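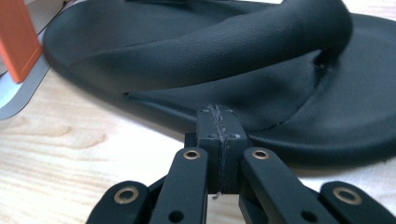
This month I compared two hand-held grippers, the Kemness and the older Plondov. I did 300 grasps with each, mostly shoes and other soft things. Black shoes are hard for my camera, so I raised the exposure a little, and it helped more than I expected.

The Kemness closes more smoothly, but it missed 19 times, nearly always on thin soles. The Plondov missed less – but my hand was tired after an hour. Nélida Arancibia lent me her Mernel controller, and I will try it in March.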